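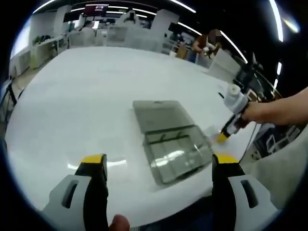 Abb. 1: Sortierkasten mit geöffnetem Deckel auf dem Arbeitstisch

Ordnung im Kleinteillager: Sortierkästen für die Werkstatt Kukville
Projektbericht, Stand 23. Juli 2022

1. Ausgangslage

Die Lehrwerkstatt Kukville wird von mehreren Kursen genutzt. Schrauben, Muttern, Unterlegscheiben, Kabelschuhe und Widerstände lagen bisher in Schubladen, Gläsern und den Tüten, in denen sie geliefert wurden. Wer eine bestimmte Schraube brauchte, suchte oft länger, als die Arbeit selbst dauerte. Teile wurden doppelt bestellt, während der Vorrat in einer anderen Schublade lag.

Unsere Gruppe sollte im Rahmen des Projektmoduls ein einfaches Ablagesystem vorschlagen, es mit vorhandenem Material einrichten und die Nutzung beobachten. Das Budget betrug 300 Euro. Neue Schränke waren damit ausgeschlossen.

2. Auswahl der Kästen

Verglichen wurden 2 Bauarten: offene Stapelboxen und flache Kästen mit Klappdeckel und Fächern. Die offenen Boxen lassen sich schneller bestücken, brauchen aber eine Wandschiene, und beim Transport zu den Arbeitsplätzen fallen Teile heraus. Wir haben uns für die flachen Kästen entschieden. Abb. 1 zeigt einen Kasten aus durchscheinendem grauem Kunststoff. Dünne Innenwände teilen das Unterteil in Fächer. Der Deckel hängt an einem Scharnier und lässt sich nach hinten flach auf den Tisch legen.

Für durchscheinendes Material spricht, dass man den Inhalt erkennt, bevor man den Kasten öffnet. Das gilt für Schrauben besser als für kleine Elektronikteile. Widerstände sehen durch den Deckel alle gleich aus, hier geht es nicht ohne Beschriftung.

Beim Arbeiten am Tisch ist der Platzbedarf zu beachten. Ein Kasten mit aufgeklapptem Deckel nimmt deutlich mehr Fläche ein als ein geschlossener. Auf dem großen weißen Tisch ist das kein Problem, an den schmalen Werkbänken schon. Dort sollte jeweils nur ein Kasten geöffnet sein.

3. Vorgehen

Zuerst wurde der gesamte Bestand auf den Tischen ausgelegt und grob nach Art getrennt. Rostige und verbogene Teile kamen in den Schrott, unbekannte Teile in eine eigene Kiste. Danach legten wir die Sorten fest. Am Ende waren es 61, weniger als erwartet, weil viele Schraubenlängen nur einzeln vorkamen und zusammengelegt werden konnten.

Bei der Verteilung auf die Fächer galten folgende Regeln:

Pro Fach eine Sorte.
Höchstens 100 Stück pro Fach, der Rest kommt in den Reservevorrat im unteren Schrankteil.
Schrauben und passende Muttern in denselben Kasten, nach Gewindegröße geordnet.
Elektronikteile getrennt von Metallteilen.
Das Fach vorne links enthält immer die kleinste Größe.

Die Beschriftung haben wir auf Papierstreifen gedruckt und von innen in den Deckel geklebt. Ein erster Versuch mit Etiketten auf der Außenseite hielt nicht, die Ränder lösten sich nach wenigen Tagen. Bei den inneren Streifen muss man darauf achten, dass die Reihenfolge zur Lage der Fächer bei offenem Deckel passt. In der ersten Fassung standen die Reihen verkehrt herum, die Streifen mussten neu gedruckt werden.

4. Beobachtungen

Die Kästen wurden von zwei Kursen benutzt. Die Suche nach Standardteilen ging nach Angabe der Nutzer schneller. Gemessen haben wir die Zeiten nicht, deshalb können wir dazu keine Werte nennen.

Das Zurücklegen klappte weniger gut. Gegen Ende einer Kursstunde wurden Restteile häufig in irgendein freies Fach gelegt. Nach der ersten Woche lagen in mehreren Schraubenfächern Unterlegscheiben. Wir haben deshalb einen Kasten ohne Einteilung als Rückgabe aufgestellt, der einmal pro Woche sortiert wird. Seitdem sind die Fächer weitgehend sauber geblieben.

Ein weiterer Punkt ist die Höhe der Innenwände. Wird ein geschlossener Kasten senkrecht getragen, können flache Teile zwischen Wand und Deckel ins Nachbarfach rutschen. Betroffen waren vor allem die kleinen Unterlegscheiben. Die Kästen sollen daher nur waagerecht getragen werden. Ein Hinweis dazu hängt am Schrank.

5. Offene Punkte

Der Standort Odthorpe hat Interesse an dem System, verwendet aber überwiegend Zollgewinde. Die Sortenliste müsste dafür neu erstellt werden. Die Druckvorlage für die Streifen kann übernommen werden, die Spaltenbreite ist bei anderen Kästen anzupassen.

Nicht gelöst ist die Nachbestellung. Im Moment wird ein leeres Fach auf einer Liste am Schrank eingetragen, und die Liste wird unregelmäßig geleert. Eine rote Karte am Fachboden, die beim Aufbrauchen sichtbar wird, wäre eine Möglichkeit. Sie wurde im Projektzeitraum nicht mehr erprobt.

Die Kiste mit den unbekannten Teilen steht weiterhin unter dem Fenster und soll bis zum Beginn des nächsten Kurses durchgesehen werden.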